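Chapter 7
Fingers, and Other Disappointments

Every gripper works in the catalogue. It closes on a gleaming cube, the cube rises, and the reader turns the page feeling that the matter is settled. This chapter is about what comes after you have paid for it.

Comparing grippers sounds like a simple job. You take two of them, give each the same things to pick up, and write down which one drops less. Lama Obeidat did just that in October with a rigid parallel jaw from Fadska and a pair of ribbed, flexible fingers printed to the Eritz pattern. The Fadska won handsomely. Pak-hei Poon then ran the same test on the same bench and the Eritz fingers won handsomely. Both had kept careful notes. Neither had written down how far above the table the fingertips stopped before closing, and between them they had produced 918 grasps that could not be compared with anything, least of all each other.

We shall return to those 918 grasps more often than their owners would like.
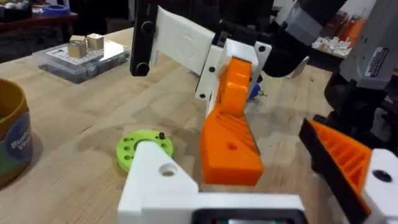

Page 61

The ribbed finger deserves a word before we start measuring it. Push on its face and the ribs let it bend around whatever is pushing. This makes it forgiving of a badly placed cube and rather less forgiving of the person who has to say where its tip is. A rigid jaw has one shape. A flexible finger has one for every load, and the controller, which was told about none of them, carries on in perfect confidence.

Small wooden cubes are the usual first object, and they flatter everybody. Flat discs do not. A disc lying on a bench offers a very thin edge, and a broad fingertip must come down almost to the surface to have any hope of it. Too high and it closes on air; too low and you learn what the bench is made of. Section 7.3 gives a way of setting this height with the Tseng controller, and a slower way for those who have met the Tseng controller.

Cameras come last in the chapter, although in practice they cause trouble first. A wrist camera sees the fingers splendidly and the object whenever the fingers allow it. Poon's 3,000 stored pictures include 764 in which the target is wholly hidden behind a finger, a fact he found by looking through them one evening.

Before reading on, open a fresh page in your notebook and head it Index. Each trial gets one line: finger, object, stopping height, closing force, result. "Dropped" is a result. "Nearly" isn't.

7.1 What counts as a grasp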